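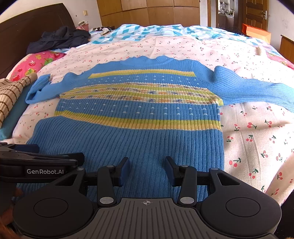
Blue ribbed jumper, with a yellow and lime-green stripe across the chest.

Print this page
E-mail this page

Statenel Clothes Swap
Minutes of the summer meeting, held in the Morrison Room, Statenel, 27 July 2022

Chair: Hamidreza Sharifi

Apologies were received from the Stemell group, who sent a written note (see item 4).

1. Minutes of the last meeting

Agreed as correct, with one change. Under "Storage", the cupboard we were offered is the one beside the kitchen and not the one under the stage. The person who keeps the hall diary has asked us to put this right, as the stage cupboard belongs to the drama group.

2. Matters arising

The new clothes rails have come and have been put together. One has a wheel that sticks. Hamidreza will ring the supplier and ask for a spare.

The sign for the side door has not been made. It was agreed to stop waiting for the painted one and print something on card for the autumn.

The question of a card reader was left over from last time. We take very little money and most of it comes from the tea table, so it was agreed to carry on with cash only and look at it again next year.

3. Money

The balance at the bank is £723. The main costs since the last meeting were hall hire and the rails. The rails came to £249, which was paid in full on delivery.

A member asked whether the entry charge should go up. There was a fairly long discussion. Some felt that people would pay a little more without minding, others that families bringing several children already find it enough. It was agreed to leave entry for adults as it is and make it free for under-sixteens from the next swap.

4. The Stemell group

Stemell have written to say they will run their own swap this winter and would like to borrow our rails and mirrors. They can collect and return. Agreed in principle, provided it does not fall in the same week as ours. A short written list of what goes out should be signed at both ends. Last time two mirrors went and it took until spring to find the second one.

They also asked for any spare men's clothing. We are short ourselves, so the answer for now is no.

5. September swap

The hall is booked for the whole day. Doors will open to people dropping off clothes first, and the swap itself will start after lunch, as in the spring.

Clothes to be clean, with zips and buttons working. There was some discussion of what to do about knitwear with moth holes. Most of it can be mended, but it should not go on the rails next to sound things. Agreed that any jumper or cardigan with holes is to be bagged at the door and handed straight to the mending table.

Jumpers and other heavy knits are to be laid flat on the tables and kept off the rails. Several came off the hangers at the spring swap with the shoulders pulled out of shape. We will need more table space for this, and the trestles at the Edar Street chapel may be free. Hamidreza to ask.

The limit on how many things each person can take was raised again. A few people felt it was too strict in the last half hour, when there was still plenty left. Agreed to keep the limit until tea is served and drop it after that.

Shoes: yes, in pairs and tied together. Swimwear and underwear: no, unless new with labels.

6. Leaflets

The printer in Stemell has quoted for 3,000 leaflets. This was thought to be far more than we could give out — there are still boxes left over from before the pandemic, with the wrong phone number on them. Agreed to ask for a price on a smaller run, and to put the posters up first and see how that goes.

The old leaflets can be used as scrap paper at the mending table.

7. Leftover clothes

The charity shop will no longer take bags without notice. They want a phone call the week before and will only accept what has been sorted into adults', children's and household. Coats can go to the winter coat scheme at Edar Street. Anything too worn to pass on goes to the textile bank in the car park.

8. Any other business

The tea urn trips the switch if it is on at the same time as the steam iron. Please use the socket by the hatch for the iron.

A pair of reading glasses and a child's green mitten were left behind in the spring and are in the kitchen drawer.

One member offered to give a short talk on washing wool by hand. Accepted with thanks. It will be fitted in before the next meeting if the room is free.

9. Next meeting

To be held after the September swap, in the same room. Items for the agenda to Hamidreza, please, by e-mail or on paper through the hall letterbox.

Print this page
E-mail this page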